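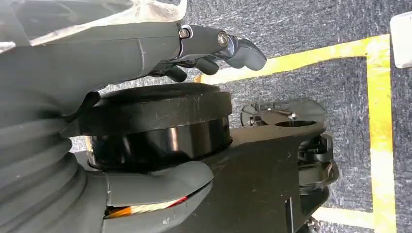 Armgelenke und Greiferansatz eines Manipulators, Bodenmarkierung mit gelbem Band

Dirnura überarbeitet Regelwerk für Manipulatoren an Büroarbeitsplätzen

Der Prüfdienstleister Dirnura hat die zweite Fassung seiner Hausregel 272 veröffentlicht. Sie betrifft mobile und fest aufgestellte Manipulatoren mit Mehrfingergreifer, die in Büro-, Labor- und Vorführräumen ohne trennende Schutzeinrichtung betrieben werden. Die neue Fassung gilt ab Januar für alle Neuaufstellungen, die Dirnura abnimmt. Für Bestandsanlagen ist eine Übergangsfrist von 15 Monaten vorgesehen.

Der Geltungsbereich wurde erweitert. Die erste Fassung regelte nur die Aufstellung selbst, also Standfläche, Bodenmarkierung und Erreichbarkeit der Abschalteinrichtung. Neu hinzugekommen sind Abschnitte über Abdeckungen an Gelenken, Leitungsführung und die Übergabe von Gegenständen zwischen Mensch und Greifer. Der Abschnitt zur Übergabe verlangt, dass die übergebende Person das Werkstück an einer vom Greifer abgewandten Stelle hält und die Schließkraft vor der ersten Übergabe jeder Schicht geprüft wird.
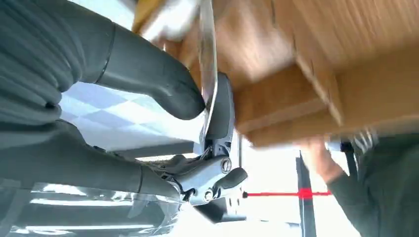

Gilt die Regel auch für Übergaben, die nur zu Versuchszwecken stattfinden?
Maßgeblich ist der Betriebszustand, nicht der Zweck. Sobald die Antriebe freigegeben sind und sich eine Person im Greifbereich befindet, sind die Anforderungen des Übergabeabschnitts vollständig anzuwenden.

Folien und Faltenbälge über Gelenken gelten künftig als Abdeckung und sind in die Sichtprüfung einzubeziehen. Sie dürfen weder in den Greifraum hineinragen noch Typenschilder oder Statusanzeigen verdecken. Der Prüfabstand beträgt 1000 Betriebsstunden. Offen liegende Leitungen an Armgliedern sind im Prüfprotokoll gesondert aufzuführen – auch dann, wenn sie in der Ruhelage des Arms nicht erreichbar sind. 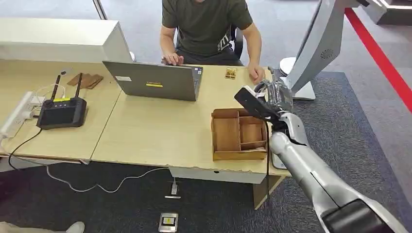
Der Abschnitt zur Arbeitsplatzgestaltung geht auf Erfahrungen der Firma Lakov zurück, die den Entwurf in ihren eigenen Räumen erprobt hat. Er unterscheidet zwischen Bedienplatz und Ablagefläche und fordert, dass beide auf getrennten Tischplatten liegen oder durch eine Markierung abgegrenzt sind. Sitzt eine Person am Laptop, während der Greifer an der vorderen Tischecke über einem offenen Fächerkasten arbeitet, gilt der gesamte Tisch als Greifbereich. Eine Handfernsteuerung auf der Nachbarplatte ist zulässig, wenn sie vom Sitzplatz aus ohne Aufstehen erreichbar ist. Leitungen von Steckdosenleisten sind so zu führen, dass sie nicht im Gehbereich liegen.

Für Sortier- und Einlegeaufgaben mit Fächerkästen schreibt die Regel außerdem eine definierte Wartestellung vor. Der Greifer muss in dieser Stellung geöffnet sein, 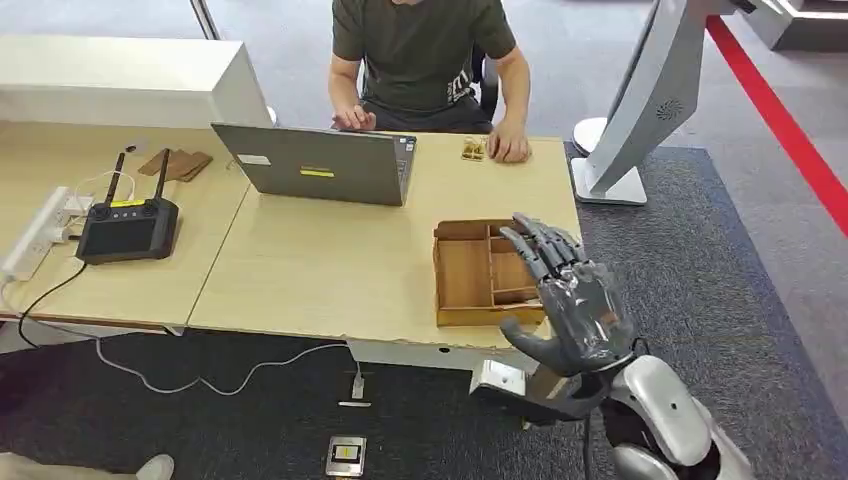 und die Annäherung an den Kasten darf erst nach einer erneuten Freigabe durch die Bedienperson beginnen. Eine selbsttätige Wiederaufnahme nach Zeitablauf ist nicht zulässig. Ogola, Hersteller von Greiferhänden, hatte im Anhörungsverfahren eine Ausnahme für Greifer mit geringer Schließkraft beantragt. Der Antrag wurde abgelehnt.

Insgesamt gingen zum Entwurf 11 Stellungnahmen ein. Vier davon betrafen die Farbe der Bodenmarkierung, die weiterhin nicht vorgeschrieben ist. Gefordert wird lediglich ein deutlicher Kontrast zum Bodenbelag und eine Erneuerung bei sichtbarem Abrieb.

Der Systemintegrator Eltier bietet die nach der neuen Fassung erforderliche Unterweisung für Bedienpersonal ab Februar an. Die Prüfprotokolle in der bisherigen Form bleiben bis zum Ende der Übergangsfrist verwendbar.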